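A Saturday at the Knitwear Mill in Flirnanholm

15 Jan 2022

I wanted to visit the Stotero mill already last May, but then the tours were closed and I had to wait. This winter they opened the doors again for small groups, and I got a place on the morning tour. We were 14 people, most of them from the town. I came by bus from Midness, and the bus stops right at the gate, so you do not need a car.

The tour began in the yarn store. I had expected a smell of wool, but it was more like a smell of cardboard and machine oil. The yarn comes on big cones and every shelf has a paper label with the color number and the date of delivery. Our guide explained that two deliveries of the same color are never mixed in one garment. The difference can be so small that you do not see it indoors, and then you go out in the sun and one sleeve is another gray than the body. I have a cardigan at home with exactly this problem and I always thought it was my washing.

After that we went to the knitting hall. You get ear plugs at the door and you should take them, the noise is strong. It was hard to hear the explanations there, and I would suggest that the guide says the important things before we go in. What I understood is that the mill makes mostly ribbed fabric for sweaters and hats, in dark colors, and that a wide rib and a narrow rib need different needles. Changing from one to the other takes most of a working day. 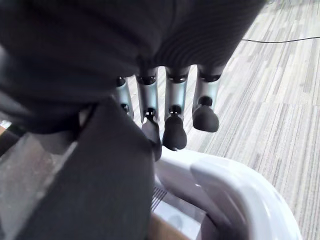

The part I liked best was the finishing room. It is quiet and warm, with high windows to the river side. The fabric is washed, dried and then it must rest for 2 days before anybody cuts it. If it is cut too early, it becomes shorter afterward and the whole lot is spoiled. On a long table there were pieces we could touch, one before washing and one after. The first was stiff, almost like thin felt, and the second was very soft. I would not have believed they came from the same cone.

Next to this room is the mending corner. Small holes and dropped stitches are repaired by hand with a hooked needle and a lamp. We were allowed to try on a waste piece. I closed one stitch in maybe five minutes and opened two others, so I gave the needle back.

The tour took three hours with a coffee break. The coffee was included, the buns were not. In the canteen they sell a dark rye bun with caraway which they call Lūse, and I recommend it, but come early – when my group arrived there were only a few left.

At the end you pass through the factory shop. Prices are lower than in the city but not very low. I bought a hat from the seconds box with a small fault near the edge, and 29 buttons in a paper bag, all different, for my sewing drawer.

Some practical things. The floor in the wash area is slippery, so wear proper shoes. There are stairs between the halls and I did not see an elevator, therefore ask before if you need one. Photos are allowed except in the pattern office. The last bus to Midness on Saturday goes early in the afternoon, and I had to run for it with my bag of buttons.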